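Notebook, small table, August 2023
Written by Aoi, for me and for Dalia and Shigeru

Today I worked on the setting of the table, mostly the card holder and the drinking things. I write it while I still remember, so the order of my notes is a little mixed.

The card holder is the red one with white stitching. It has two clear sleeves inside and a pink strap with a snap. When it is closed it wants to open again by itself, so I decided we keep it open and flat for the card work. Misaki thinks the sleeves are tight for a thick card. I agree with her, but I have no better one now.
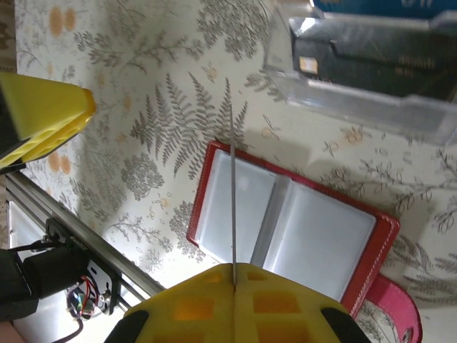
Red card holder, open on the fern cloth.

Cups and stemmed pieces. We keep the two stemmed ones upside down on the wooden board, green and red. The blue cup and the green one without stem stay upright and apart from each other. I asked Keegan if the tablecloth should be changed to a plain one, and he prefers this one with leaves. For me it is a bit busy for the eyes, but it is clean and it has the right size.

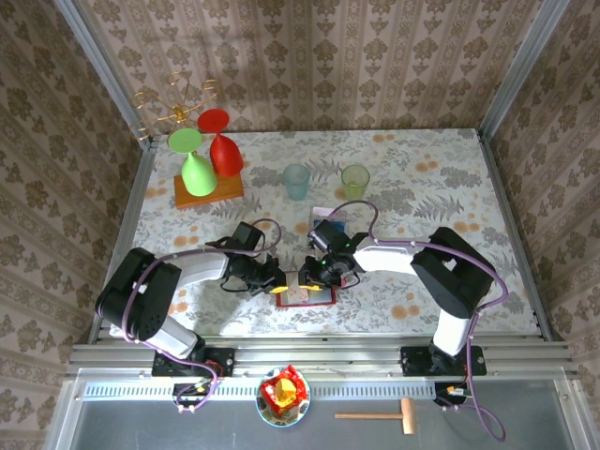 Cards and small things

The blue card is the one to use with the holder. Cards from the Oda box are a little wider and I put them back on the shelf, box 546. The plate with the blue rim has the snack in red and yellow wrapper on it, and the toy hammer is next to it, on the right. Please don't eat the snack, it belongs to the list.

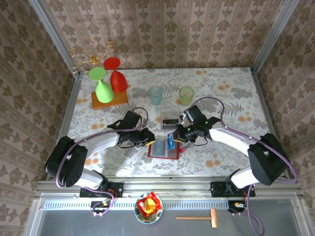

Which sleeve should the card go into first?
The left one, when the strap is on your right side. After it we try the other sleeve, and write both in the same line of the table.

About the stand. The wooden base has a small square brass plate, and the rod comes out of it. Shigeru asked to tighten it, but I did not find a screw from the top. I will look at the underside tomorrow. For dust I use only a dry cloth, no spray on the brass.

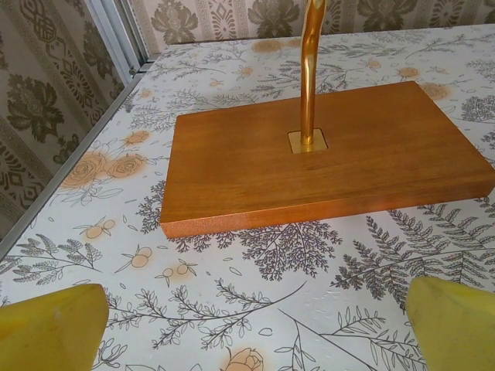

Wooden base with brass plate and rod.

To do: ask Botwood for felt pads, 3 mm. Find a lid for box 546.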